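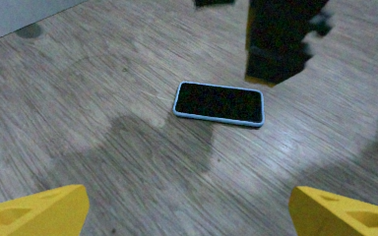

Anaston to build its training set in simulation first

Last updated: Aug 28, 2023

Print this page | E-mail this page

Anaston has begun gathering examples for a learning system that picks household items up off the floor, and is doing most of the early work in simulation. The company, based at the Presmont business park, said the first set of runs is complete and a second is under way.

Each example is a short run in which an operator steers a simulated arm towards one item, closes the gripper on it and lifts. The view from above the fingers is stored along with the arm's movements. The learning system is then trained to produce the same sort of movements when it is given only the view.

The first set holds 344 runs, recorded by a team of nine. Runs where the item was dropped are kept in a separate folder and are not used for training at present, although the team may go back to them later.

Santeri Partanen, who leads the work, said flat items had been given more time than planned. "A cup is easy enough to teach. With a phone lying on its back you have very little height to work with, and the fingers have to come down at the right angle or they push it along the floor," he said. "We wanted plenty of those before we did anything else."

Phones, including one in a light blue case, are among 25 items in the current list. They are placed on a wood-grain floor, and their position and direction are changed between runs. Other objects may be left standing nearby so that the system does not come to expect a clear space. Shadows are left in as well. Mr Partanen said an early version trained only on evenly lit floors did badly when the arm threw a shadow ahead of the gripper, and slowed down or stopped short of the item.

The rooms were built from scans of real ones, prepared by Väisänen, a small firm that normally works for estate agents and builders. Surfaces can come out smeared in places, mostly towards the edges of the view. Anaston looked at cleaning these up by hand but decided against it on grounds of cost.

Operators work in sessions of 33 minutes with a break after each one. The length was settled in March, when the team found that movements became jerky in longer sessions and that the system copied the jerks.

The second set will use the same list of items with new rooms. Operators have also been asked to start some runs with the gripper badly placed, well off to one side or turned the wrong way, and then correct it. The first set has few examples of this kind and the trained system tends to carry on along a poor approach once it has started.

Tests on a real arm will take place at Allden, where Anaston rents workshop space. The same items will be used there, on a floor of a similar pattern. Mr Partanen said he expected a drop in results when the system was moved across and that some real runs would have to be added to make up for it. How many has not been decided.

Anaston said it had no plans to sell the system as a finished product. It intends to publish a note on the method when the tests at Allden are finished, and will consider requests from universities for access to the runs.

Contact us | Copyright 2023, all rights reserved | Back to top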